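Spent my morning on the two-armed machine in the Drarkden room again. Simulated machine, simulated room, very unsimulated coffee. A thread on looking after a robot that can't even gather dust.

1/ The Prurdale update went in on 3 Jul 2023 and quietly put both grippers back to the default opening. Every job I'd tuned for the narrow setting now starts wide. Lovely.

2/ My check list for this cell is short. Load the room, send the arms to the start pose, open both grippers, look at all the views. Then 300 resets in a row while I answer email and pretend to supervise.

3/ Last batch: 217 clean resets before one arm came back with its wrist turned the wrong way. Old joint limits in the Kudomberg file. I'd fixed them in June, in a copy.

4/ Views from today:

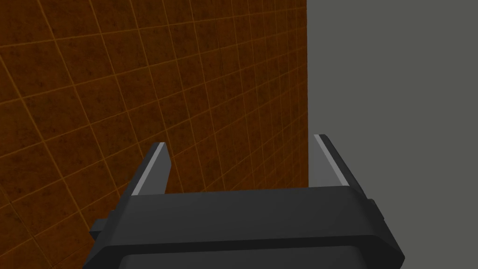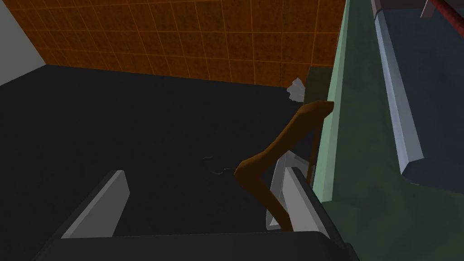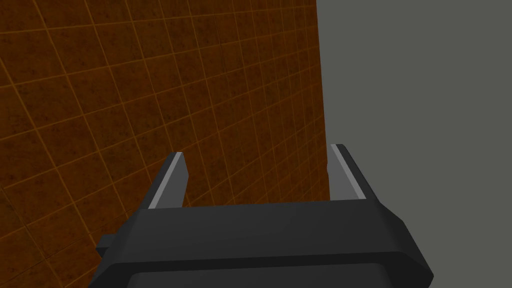
Both arms in this last one: 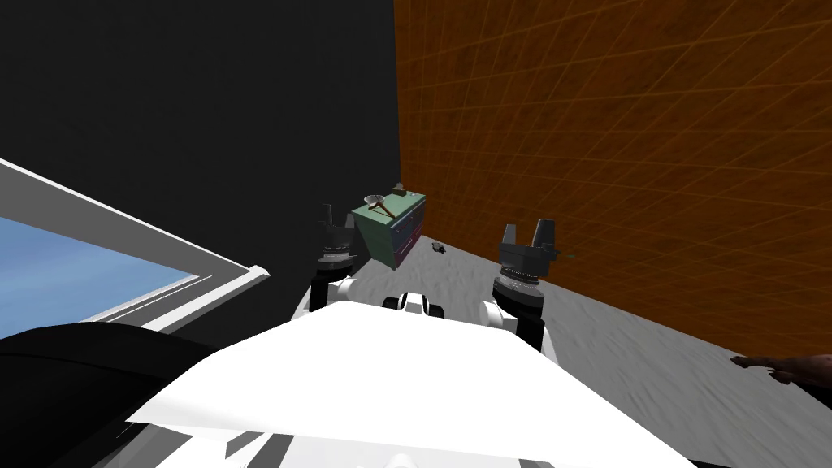 5/ How often do you recheck the wrist views?

After every update, and again any time I touch the gripper file. It takes 19 minutes if I don't start tidying the settings, so call it an afternoon.

6/ Moved the real joint limits into the main file and deleted the copy. Then made a backup, so there is a copy again. I can see where this is going.

7/ Also dropped the closing speed a notch. At the old speed the fingers tended to shove thin parts away before they got hold of them, and the log calls that "contact achieved." Sure it does.

8/ Gripper opening now gets set at load, in the Gebremichael script, where the next update can't reach it. I typed that with a straight face.

9/ Next batch is 375 resets, running overnight. Log goes to the usual folder. If the wrist flips again I'm going back to the June numbers.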